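Lotico Stadium

Lotico Stadium is a football ground on the eastern edge of Ludness. It is the home of the town's main football club and is also used for athletics, school sports and outdoor concerts. The stadium holds 2600 spectators, all but 800 of them seated. It was designed by the architectural practice Mwaipopo and replaced an older ground on the same site.
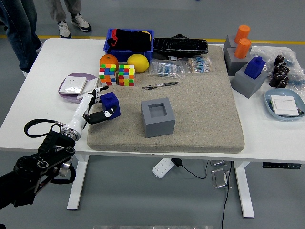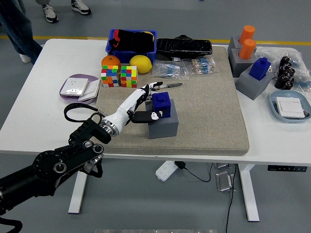
According to one resident's reply to the public consultation, the old ground had been "a field with a fence round it", and the new one ought to keep the open view towards the river whatever else was built. The reply was printed in the planning report, and the view became one of the conditions attached to the permission.

Background

The earlier ground was laid out on low-lying meadow beside the river and had a single timber stand on its western side. Drainage was poor, and winter matches were often moved to Dilville. After the stand was closed on safety grounds, the town council considered a site near the railway station, but the land proved too narrow for a full-size pitch and running track. The council then decided to rebuild on the existing site and to raise the level of the pitch.

Design

The main stand runs along the western touchline and contains all of the permanent seating. Its roof is carried on a row of tapered steel frames set behind the back row, so there are no columns between the seats and the pitch. The underside of the roof is lined with larch boards. Changing rooms, a first-aid room and a small club office are placed beneath the seating and are entered from the street side.

The standing area is a grassed bank on the northern side, cut into shallow concrete steps. It was formed with soil dug out during the drainage works. The southern end has no stand, and a low hedge marks the boundary there. The eastern side was left open under the planning condition and has only a path and a rail.

Floodlights are mounted on four masts, one at each corner. The masts are hinged near the base and can be lowered for maintenance.

Construction

Work began in January with the demolition of the timber stand. The new pitch was raised on a layer of crushed stone, with drains leading to a pond at the southern end. Concrete for the seating was cast in Dilville and brought in by road. The roof frames arrived later than planned, and the club played its first matches at the new ground before the stand was covered. Attendance in that period was limited to 2000.

Use

Football matches take place from late summer until spring. The running track has six lanes and is open to residents in the mornings when no event is booked. Concerts are restricted to summer and must end by 10.30 pm.

The ground floor of the main stand includes 2 meeting rooms, which can be hired separately. A footbridge links the northern entrance with the bus stop on the Dilville road. Parking at the ground is limited, and on match days a field across the road is opened for cars.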